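Folding, sticking and storing: leaflet season at home

Posted 09/02/2021

I'm helping Marlies Steiner with her council campaign in Curbridge again, so the house is filling up with paper and I've had a few emails asking how I cope with it all. Badly, the first time! I had 900 leaflets delivered in one go and stacked them in the hall next to the radiator, and every single one curled up like a crisp.

Keep them flat, in their boxes, off the floor, and put a heavy book on top of any pack you've opened. 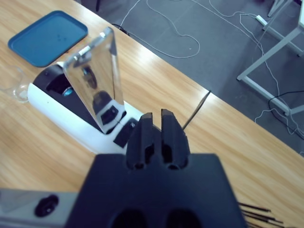
For folding, do one practice leaflet and prop it up where you can see it. I press the crease with the back of a dessert spoon (a ruler works too, but it makes my hand ache) and I fold in batches, with a rubber band round each street's worth. My longest round is 219 doors and I write the street name on a slip tucked under the band – in pencil, so I can use the slip again in March.

Inky fingers are a nuisance with cheap print. Washing-up liquid with a pinch of sugar gets it off. On a painted door frame I'd try a barely damp cloth first and go gently.

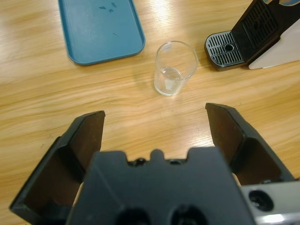 Window posters next. Please don't use parcel tape on the glass, you'll be scraping it off until the next election. A small dab of washing-up liquid in water, brushed round the edges, will hold a thin paper poster nicely and it wipes away afterwards. If somebody has already used tape, warm it with a hairdryer and peel slowly from a corner, then rub off the sticky bits with a drop of cooking oil.

Garden stakes want pushing in at least 9 inches, more if your soil is sandy like ours. Mathias Aebischer down the road puts his up with cable ties, three to a board, and his was still standing after the gales when mine had gone over the hedge. 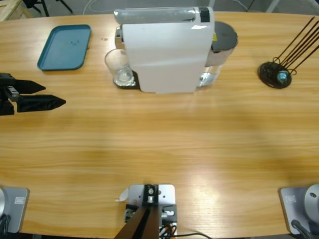
Old boards are worth hanging on to, by the way. The plastic kind cut up well with a craft knife and I've got two lining the bottom of the shed shelves, face down (I'm not looking at last time's candidate every time I want the trowel). Leftover leaflets with a blank side go in the kitchen drawer for shopping lists, and the rest go in the recycling.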